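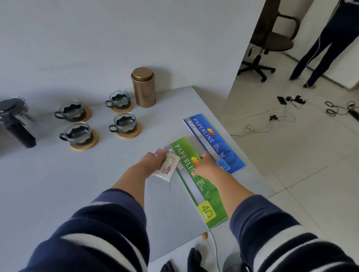 Donnelly Timber Reference Set

Wood samples for inspection, trade and teaching
Supplied by Alero

The Donnelly set is a boxed collection of 50 solid wood samples for people who need to check what a piece of timber is, or at least rule out what it isn't. It is used by importers, instrument makers, freight inspectors and TAFE teachers. Each sample is a real piece of heartwood with a botanical name and a number stamped on the back. Numbers run in the same order as the key in the handbook.

The set was put together by Vaughan Treloar, who chose timbers that are commonly traded in Australia together with the ones they get mixed up with. A collection of rare woods was not the aim. If a timber is often sold under three or four trade names, all of them are listed in the index, including the misleading ones.

Price: $400 including GST
Availability: in stock
Stock code: DTR-50

What's in the box

Wood samples, planed on the faces and left clean on the end grain
Handbook with key, species notes and trade name index
Folding hand lens, 10x
Craft knife with spare blades
Record pad
Sample tray with numbered slots and a fitted lid

The samples are not oiled, waxed or lacquered. Finishes fill the pores and change the colour, and a finished sample is not much use beside a raw board.

Using the key

The key works from the end grain. Make a clean cut across the end of the piece with a sharp blade, wet it lightly and look at it through the lens with the light coming from one side. The first questions deal with pores: whether there are any, whether they are spread evenly or in rings, and whether they sit alone or in groups. After that the key moves on to rays and to the pale tissue around the pores. Colour, weight and smell come last. They vary too much within a species to be put any earlier.

Most users get to a genus. Getting to a species with a hand lens is often not possible, and the handbook says so in the places where the key stops. Rosewoods are the usual case. The key will separate Dalbergia from most of the timbers sold in its place, but it will not tell you which Dalbergia you have.

There are 17 look-alike pages. Each one puts a listed timber next to the timbers it is confused with and gives the features that separate them under the lens. These pages can be photocopied for use in the workshop or on the dock.

What the set can't do

It won't identify veneer, plywood, particleboard or paper. Veneer is usually too thin to give a usable end grain surface, and the others need a laboratory.

A match made with this set is a screening result. It can tell you that a shipment needs a closer look. It should not be used on its own as evidence of species, and it does not replace a permit. If you are importing or exporting a timber that may be controlled, check the current listing with the relevant authority before the goods move. Listings change, and some apply only to certain parts or products, so the notes in any printed handbook will go out of date. Ours show the month they were last checked, which for the present printing is May.

Where the samples come from

Plantation and salvage timber is used wherever we can get it. Samples of controlled species were cut from old stock with paperwork, and a copy of the source statement for each one is packed under the tray. Please keep it with the set. If you take the box overseas you may need permits for those samples, even though they are small. A version with the controlled samples left out can be ordered for customers who travel. It costs the same, and the empty slots are filled with printed end grain cards.

Bevell end grain cards

The Bevell cards are sold separately and use the same numbering. Each card has a large end grain photograph on the front and the key features on the back. They are handy for classes, where one box has to go around a lot of people. The photographs were taken by Joaquín Ocampo from the same batches of timber used in the box, so card and sample should agree closely in pore size and pattern. Colour in print is only a guide.

Wulleo image library

Every set comes with a login for the Wulleo image library, which holds 3,000 end grain photographs. It includes many species not in the box, and several photographs of the more variable ones. You can search by botanical name, trade name or key feature. The login is for one workplace and does not expire. There is no app. The site works in an ordinary browser and pages can be saved for use out of range.

Care

Store the box somewhere dry and out of the sun. Many of the samples will darken with light no matter what you do, padauk and purpleheart most of all. To bring back a fresh surface, take a thin slice off the end with the knife. Don't sand the end grain, as the dust packs into the pores. Some of the timbers can irritate skin or lungs, and these are marked with a red dot in the handbook. Wash your hands after handling them.

Replacement samples

Single samples can be replaced if lost or cut down too far. Quote the number on the back. Common timbers are usually sent within the week. Controlled species can take longer and are only sent to addresses in Australia.

Delivery and returns

Postage within Australia is included. We can send the set to New Zealand without the controlled samples, but treatment and inspection may be needed on arrival and any charges are paid by the buyer. Sets can be returned within a month if the samples have not been cut.

Schools, TAFEs and government buyers can order on account. Send a purchase order with the stock code and a contact name for the Wulleo login.

Page updated 2025-10-12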